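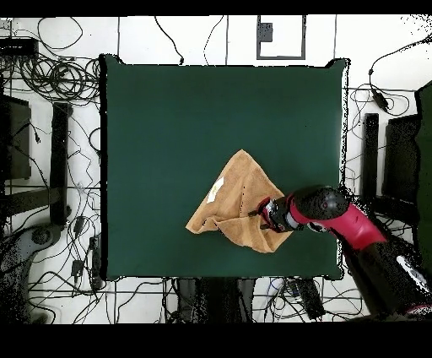
Giroment sets equipment budget for second phase of towel handling cells

Giroment has approved the purchasing plan for the second phase of its towel handling project, moving the work from single-arm test stations to equipment intended for a commercial laundry. Orders for long-lead items are to be placed in March.

The plan covers 10 stations, to be installed at the Horimden laundry site. Each station consists of one arm with a two-finger gripper, a cloth-covered work surface, overhead and side cameras, a control computer and a power distribution unit. Arms and grippers will be bought through Pakberg under a single contract. Cameras, mounts and cabling will be purchased separately so that they can be replaced without reopening the main order.

Terry towels remain the only item type in scope. Flat sheets and garments were removed from the phase two specification after the first cost review, which found that they would need a larger work surface and a second arm at every station. A single arm can grasp, lift and reposition a crumpled towel within the present reach limits.

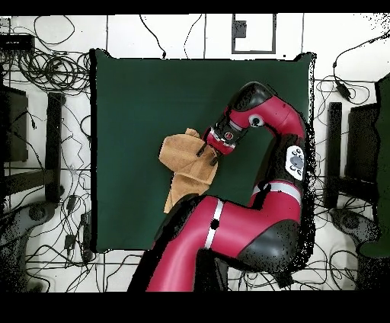
Grippers are budgeted as wear parts. The plan allows for 100 spare finger sets over the life of the contract, with finger pads to be inspected at the start of each shift. Surface covers are also treated as consumables, and 100 have been included in the first order. The covers will be dark in color to keep contrast with light towels.

Cabling received a separate budget line. In the test setup, power and signal cables run across the floor, an arrangement that the site safety rules do not permit in a production area. The Horimden stations will use covered trays and a fixed drop at each post. Nurmi will supply the trays and carry out the electrical work, including an emergency stop circuit shared by each pair of stations.

The full parts list runs to 159 lines. Items with delivery times longer than eight weeks have been flagged for early release, among them the arms, the control computers and two types of connector. Floor preparation and network installation are paid for by the laundry and do not appear in the Giroment total.

Two stations will be installed first and run for one quarter alongside manual sorting. Payment for the remaining eight depends on the acceptance test, which measures completed picks per hour, dropped towels and operator interventions. Test limits will be fixed before delivery. Service terms with Pakberg are still under negotiation.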